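Wolodside, Greenberg Room: Clearing the Tables
Posted 11 Apr 2019
Gallery by Thomas Colombo

The Greenberg room is being repainted, so everything that lived on the tables had to go into boxes. These are small things for the most part: hand tools, kitchen items, wrapping, fruit. The big shelving stays where it is and gets covered with sheets. We started in March with the drawers and left the tabletops for last because they were still in use.

The boxes are plastic ones with open tops and latches for a lid. We bought 21 of them. They stack well enough when the lids are on and they can be wiped out afterward, which cardboard can't. The one drawback is that you can fill them heavier than you should. A full box of clamps is not something to carry down the stairs by yourself.

There was no strict system for what went where. Each table got its own box and whatever was on the table went in it, and the sorting was put off until the other end. I know some people like to sort first. We tried that with the drawers and it took most of a week.

1. Main table
White storage box, with the cutting board lying behind it. The box has a yellow and metal tool in it. The orange is still on the table and the apple is up off it, near the board.

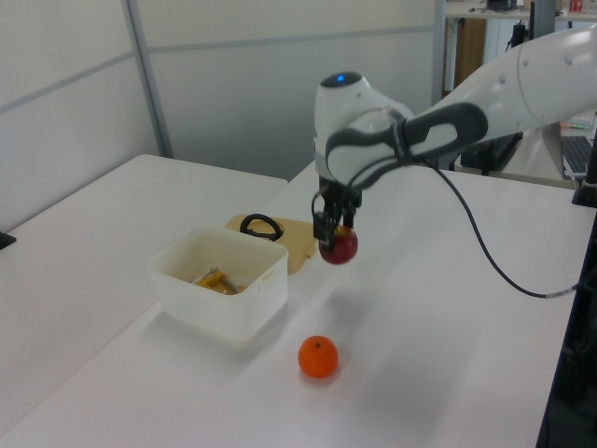

Marisol Ostrowski commented that she would never put fruit in with tools, even for a short trip, and that the tools should go in a cloth bag first if there is no second box. She also asked whether the cutting boards were going in flat or on edge. Her own way is on edge against the long side, with a towel between the board and anything metal.

Fair points, both of them. The boards went on edge in the kitchen box. We didn't have enough cloth bags, so those were kept for the drill bits and the small chisels, which do more damage than a clamp. The fruit only had to go across the hall to the break room, and it came out of the box as soon as it got there.

For anything that has to travel farther I would keep food separate. Metal parts can have oil on them, and a soft orange at the bottom of a box is a mess to clean out of a screw thread. Apples bruise faster than people expect. If you have to mix, put the heavy things in first and let them settle before anything soft goes in.

2. Clamps, wrap and fruit
Two yellow C-clamps with long steel screws, one of them under the clear plastic wrap. The apple sits in the upper left corner of the box and the orange is just over the rim.

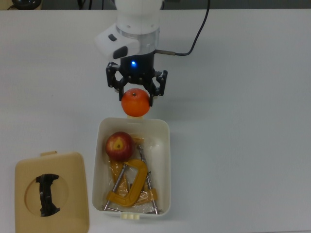
Clamps are awkward to pack in general. The frame is one shape and the screw is another, and the handle catches on whatever is next to it. Closing the screw most of the way helps, since the clamp then takes up less room and the swivel pad doesn't rattle. Don't tighten it all the way. If you have several the same size, lay them facing alternate ways and they nest.

We saved plastic wrap where we could. A crumpled sheet fills the gaps in a box and keeps things from sliding, and it costs nothing if you already have it. It doesn't cushion much, though. For glass we used the Folia paper from the supply closet, and went through roughly 800 sheets of it. Next time I would order more and cut it in half before starting.

Labels went on the short end of each box so they could be read when stacked. We used Taserum tape for that. It held on the plastic and came off later without leaving glue behind. Write the table name on the label and leave the contents off. The contents change up to the last minute and then the label is wrong.

Still to do: the pegboard tools, the two lamps, and the box of loose screws that has been under the sink for years. If you left something on one of the tables and can't find it, look for the box with that table's name before you write to me. They are stacked along the hall wall until the paint is dry.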